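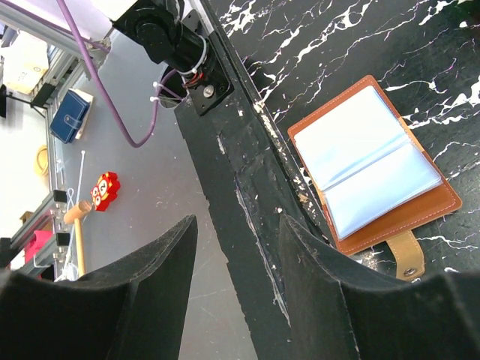 December 17, 2018

I own a card holder the way other people own a junk drawer. It's brown leather with lighter stitching, a little strap with a snap, and pale blue plastic sleeves inside, and over the years it has swallowed every card anyone ever handed me across a counter.

Tonight I finally went through it. Gerker Shoes, which closed. A library card from Irnham, where I lived for 8 months. A loyalty card for the Rana coffee place with 2,235 points on it, good for one small muffin as long as I claimed it by October. I did not claim it by October.

The marbled black table seemed like a classy place to do the sorting - it has pink and lilac in it if you look - but a dark card on a dark table is a dark card you'll be hunting for after dinner. I lost the Flondov gym card that way, and I can't say I looked very hard.

The keepers go back in tomorrow. The gym can have its card if it ever turns up, along with my regards to the rowing machine.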